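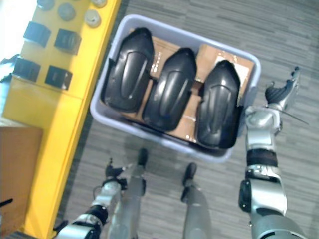
Chapter 5
Packing and Handling Between Operations

Before you start

Terms in this chapter: tote, dunnage, layer pad, nest, pack density, return loop, count label. Learn them now. They come back in Chapter 7 and nobody stops to explain them there.

You will need the part drawings from Chapter 3. Keep them open.

5.1 Where the damage comes from

Ask a molding shop where its scrap comes from and you'll hear about the press. Short shots, sink marks, flash. All real. But walk the rejects back to the day they were made and a good share of them left the press fine. Scratched later. In a bin, on a cart, in the back of a van between two buildings.

The plant at Poltness is the case we'll use most. Two buildings, one road between them. Molding on the north side, assembly on the south. For years the parts went across in deep wire cages, dumped in, 200 to a cage. Fast to load. Fast to unload too. The covers at the bottom carried the weight of everything on top, and every bump in the road rubbed one shell against the next.

Glossy parts show it worst. A textured surface hides a light rub. A gloss surface hides nothing, and black gloss is the hardest finish in the building to keep clean. Inspectors at Poltness wrote up 655 covers in one November, nearly all for the same thing: fine hairline marks on the high side of the curve, right where two parts would touch.

The press settings were checked three times before anybody looked at the cages.

5.2 What a tote has to do

Short version. Hold the parts, keep them apart, let a person get them out again without a fight.

That last one gets forgotten. A tight pack looks great on the drawing. Then somebody in assembly has to dig a fingernail under the edge to lift the first part, and there's your scratch. Leave room for the hand. If you can't get two fingers down the side of a part, the pack is too tight, whatever the drawing says.

Depth matters as well. A shallow tote with one layer is easy to check, easy to reach into, and takes up a lot of floor. A deep tote saves floor and costs you in layer pads and in bent backs. Most shops end up somewhere in between and argue about it forever.

Color is not decoration. Kelemen uses one tote color for each stage, so a part in the wrong color is a part in the wrong place. Works fine until a department runs short and borrows from the one next door. More on this in 5.6.

5.3 Lining the bottom

Bare plastic picks up grit. Grit under a gloss part is sandpaper. So you line.

Cardboard is the usual first choice. Cheap, flat, easy to cut, easy to throw out when it gets dirty. Two problems. It sheds dust along the cut edges, and it soaks up water if the tote sits on a damp dock. Change it on a schedule, don't wait for somebody to notice.

Foam sheet is kinder to the surface but traps small chips, which then get pressed into the next part. Ludine tried foam, went back to cardboard, then went to foam again for just its painted trim. Thats a reasonable answer. Different parts, different liners.

Labels go on the outside of the tote, where they can be read from the aisle. A label stuck to the liner goes out with the liner. It happens more than you would think.

5.4 Which way up

Long curved parts want to rock. Set one down on its back and it rolls toward its neighbor. Set it on its rim and it stays put, but now the good side faces up and catches whatever falls in. Pick one and write it down. A tote with mixed orientation is slower to unload and harder to count by eye.

Keep the same ends together. The person unloading learns the reach once and repeats it all shift.

Romain Joly, who set up the return loop at Mamska, put his rule on a card taped to the cart: same way, same side, no stacking without a pad. Five years on the card was still there, under a good deal of tape.

5.5 Counting

A fixed number per tote, always. If the pack is 5 then a tote with 4 is a short tote and gets a tag, even if the fifth part is sitting on the bench right there. Partial totes with no tag are how the stock figures and the shelf drift apart, and Chapter 6 is mostly about what it takes to recieve stock properly once they have.

Now go to the worked problem on the next page. Use the drawing for the long cover, part 3, and ignore the clip.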